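Chapter 4
Reading the Packet: Labels, Seals and the Household Store

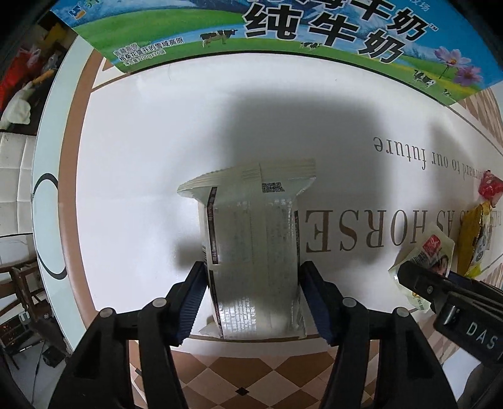

Most of the food and many of the small goods that enter a home do so inside a package. The package protects its contents from damp, dust and handling, and it carries the information that the buyer needs in order to store and use them properly. A student of household management must therefore be able to examine a package with the same care that is given to the goods within it.

This chapter deals with the two forms of packaging met most often in the domestic store: the printed carton and the clear plastic packet. It follows on from the work on shelving and stock rotation in Chapter 3, and students should have their store plans to hand before they begin.

4.1 The carton

A milk carton is a container and a notice at once. Its largest panels are usually given over to the name of the product and to a picture that suggests where it came from. Green pasture, grazing cows, white mountains and a blue sky are common choices, and flowers are sometimes added at one end. The name is set in bold characters that can be read from a distance; on a Chinese carton the words 纯牛奶, meaning pure milk, tell the buyer what kind of product it is. Smaller text may speak of the region, for instance a snowy plateau.

None of this decoration tells the householder how long the milk will keep. Students should learn to pass over the picture and look for the date mark, the storage instruction and the volume. The position of these details differs from one maker to another. In the survey carried out at the Trirkbridge Institute by Yavuz Özkan, 2557 cartons and packets were examined, and on 1498 of them the storage instruction was printed on a different face from the product name.

4.2 The clear packet

Transparent plastic allows the contents to be seen, but it leaves little room for words. Printing is often small and set in narrow columns, sometimes in grey, and may be hard to read where the film is crinkled. It is good practice to smooth the packet flat under a strong light before reading it.

The top of such a packet is commonly closed by a heat seal, which forms a flat flap. A barcode label may be fixed to this flap. When the packet is to be opened and kept, the cut should be made below the seal and clear of any printed text, and the label should be copied into the store book before the flap is thrown away.

4.3 The sorting table

Packages should be examined on a clear, pale surface. A white table top shows up spills and loose scraps of film, although lettering printed on the surface itself can distract the eye when small type is being read. Light should fall from the side — a carton standing between the lamp and the reader will throw a broad shadow over whatever lies in front of it.

Cartons and packets are sorted separately. Doğukan Canpolat, whose notes on the Skurinau school store are used throughout this part of the book, recommends that no more than 40 items be brought to the table in one session. His own November stocktaking, at which 49 were attempted, had to be repeated the following morning.

Terms used in this chapter

Date mark: the printed date by which a product should be used or sold.
Film: thin plastic sheet from which a packet is formed.
Heat seal: a closure made by pressing two layers of film together with heat.
Store book: the written record of goods received and used.

Preparation

Before reading section 4.4, students should choose one carton and one clear packet from the home store and copy out every word printed on each, noting the face on which it appears. The two lists will be needed for the practical work on page 49.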